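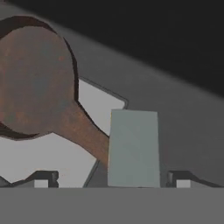

Lilia wanted to know, before I'd even finished plugging things in, whether she'd still be setting trays by hand on Thursday. Fair question! The short answer is yes, a few of them, and step 4 is where that comes in.

Section 2: Teaching the Grarkex a new tray job

I wrote this for those of us on the Jomurano serving line, so I'm skipping the wiring stuff (that's in the installer's binder).

1. Open the job in the simulator first. I know, you want to see the real arm go. But I ran 1,139 practice picks on screen before I let mine near a counter, and I'm glad I did.

2. Pick your utensil from the list and set the grip to Low. You can bump it up later.

3. Press Run and watch the wrist view all the way through. If the fingers close early, hit Back and add a pause of 2 seconds.

Note: a job won't save while the view is paused. I lost a whole afternoon to that one.

4. Set up 3 trays by hand and leave them by the station for comparison. Whoever knows the line best should do these, and that person signs off on the job too.

5. Send the job to the arm and stay with it for the first batch.

Caution: keep your hands out of the tray area while the light is amber. Old habits are strong, and I still catch myself reaching in to straighten a spoon.

What changes for you: less reaching, more checking. My shoulder likes it, though the checking gets dull by about 3 o'clock, so we swap places at the break. Put your swap on the shift sheet before you log out.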